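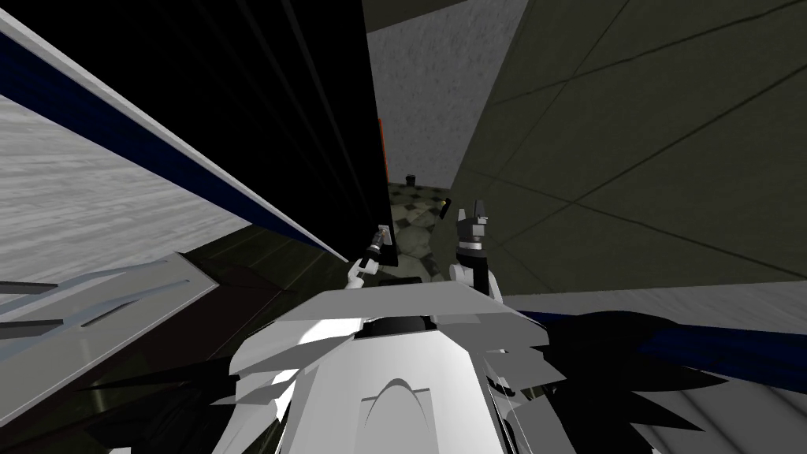

Bench notes, February - Beddoe prototype, second round of table play

Started 2.15 pm, back room at Funthorpe. Kuldeep Tyagi brought the new cards and the revised rules sheet. I brought the old rules sheet, which turned out to be useful, as three people still preferred it.

What we were meant to be testing: whether Beddoe plays properly at the low end of the player count. The draft box says 2 to 6 players, age 8 and up. I have never believed the 2. Kuldeep has always believed the 2. This was supposed to settle it and I don't think it has, though I know which way I'd bet.

Reminder for anyone reading who wasn't in on the first round. Everyone holds a hand of path cards and lays them out from the well tile. You're trying to reach the orchard with your baskets full. On your turn you either lay a path, pick a fruit token, or swap a basket with a neighbour. The swapping is where the fun is. It is also where the arguments are.

Two-player game

Played it twice. First go took far too long, because with one neighbour you swap with the same person every time, and once you've both worked out that swapping back undoes the lot, you do exactly that. We went back and forth with the same pair of baskets until I got bored and laid a path instead. Kuldeep says that's me playing badly. Possibly. But a child will play badly in the same way, and the rules should cope with it.

Second go we tried his fix: you can't swap back the basket you've just been given until you've laid a path. Better. It stopped the see-saw, but now there's a thing to remember, and I forgot it once and he forgot it once, and he wrote it. If the designer forgets the rule I'm not sure it counts as a rule.

Possible answer is a marker you place on the swapped basket. More bits in the box, more cost, more things down the back of the sofa. Not keen.

Four-player game

Much livelier. Swaps went all the way round the table, somebody lost a full basket one turn before the orchard and shouted, and there was the proper groaning you want from a family game. I'd be happy to put my name to it at four. I did notice that whoever sits to the left of the strongest player gets picked on. Might be chance. Might also be built in, as you can only swap with neighbours. One game tells us nothing and I'd like us to stop writing "balanced" on the sheet until we've got more than a feeling behind it.

The fruit tokens

Still too light. These are the pressed card ones and they slide when anybody leans on the table. The plums and the figs look the same under a yellow bulb. I said this last time. Kuldeep says the final colours will be stronger. I have heard that about every prototype I've ever handled, so I've put it down as not fixed.

Suggested we put a shape on each one - a notch, a stalk, anything - so that you can tell them apart without the colour. He liked that more than I expected.

The new cards

Printed on the Utex stock, 300 gsm. They feel nice. They shuffle badly. Fresh out of the wrap they stick together, and I dealt myself an extra card without noticing, twice. Kuldeep thinks they'll loosen with use. A customer opens the box on Christmas afternoon and plays it then, so "loosens with use" doesn't do much for me. Want to try the old stock again side by side, same artwork, before we agree to anything.

Corners are better than the last lot. Credit where due.

The age on the box

I don't trust the 8. The reading on the cards is fine at that age, some of it would be fine younger. What isn't fine is the scoring. You count your baskets, then double the ones that match the orchard, then take off anything left on the path. I watched two grown adults get different totals for the same row. Either the scoring gets simpler or the age goes up, and nobody selling it wants the age to go up.

My go at a simpler version: one point for each full basket, two if it matches, ignore the path. Ran the four-player result through it afterwards and the winner was the same, with second and third changing places. Kuldeep says taking off the path leftovers is what makes people finish their routes. I say the orchard does that already. We agreed to play it both ways and keep the sheets.

Compared with Bovon

People keep saying Beddoe is "Bovon with fruit". I played Bovon again the night before so I could argue with them and now I half agree. The laying is very close. The swapping isn't in Bovon at all, so that's the part we should be leaning on, and it's the part the rules sheet leaves until the second page. Move it up.

Rules sheet, small things

"Neighbour" needs saying plainly. Left and right only, not across.
The sheet says "discard" in one place and "put back" in another and means the same thing both times.
Set-up doesn't say who goes first. "The hungriest player" was suggested and I'd like it noted that I groaned.
The picture of the finished path shows a card that has since been taken out of the deck.

To do

Me: rewrite the swap section, dig out the old card stock, write out both ways of scoring on one sheet.
Kuldeep: notched tokens, new path picture, think again about the two-player rule or drop two players from the box.
Both: play at three. We haven't yet, not once, and the box claims it.

Packed up at 5.40. One fig missing, could be a plum.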